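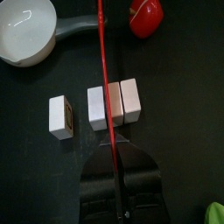

Products > Surface Care > Mosuvden Table Oil

Mosuvden Table Oil for Dark Wood

Mosuvden is a finishing oil for dark and stained wooden tables, made by Liapis in small batches. It gives a low shine and keeps the deep color of the wood, also on tables which are used every day. One can of 200 ml is enough for two coats on a table for four persons.

Many customers ask us what is the difference between Mosuvden and our older oil, Unell. Unell is clear and was made for light woods such as ash and birch. On a dark table it can leave a gray look in the pores, and this is difficult to remove later. Mosuvden contains a little dark pigment, so small scratches become less visible after the first coat. It does not cover the grain and it is not a paint. If your table has a deep scratch, please fill it first with Vodow wax stick (sold separately) and let the wax become hard overnight.

How to use

Clean the table with a damp cloth and wait until it is fully dry. Old varnish must be sanded away, because the oil cannot go through it. Shake the can well – the pigment goes to the bottom when the can stands on the shelf. Put a small quantity on a cotton cloth and rub along the grain. After 29 minutes wipe off everything the wood did not take. We know this number sounds strange, but it is the time from our workshop tests and we print it on the can as it is.

Wait one night before the second coat. The table can be used lightly after two days, but please keep wet glasses and hot plates away from it for one week.

Spread used cloths flat outdoors to dry before you throw them away. Cloths with oil can heat by themselves and start a fire when they are folded or pressed together in a bin.

Details

Order number: 1119
Content: 200 ml
Color: dark brown, almost black
Shine: low
Price: 27 euros, tax included
For indoor use only

Questions from customers

Can I use it on a black painted table?
No. Paint closes the wood and the oil will stay sticky on top. For painted tables a soft dry cloth is enough.

How often must I repeat it?
For a dining table once a year is good. We do ours in April, when the windows can stay open.

Does it smell?
Yes, for two or three days. The smell is similar to linseed and some people like it.

If you are not sure which finish your table has, write to Theano Papadakis in our shop and describe how a drop of water behaves on it – does it stay round, or does it go slowly into the wood? She answers in English and Greek, normally on the next working day.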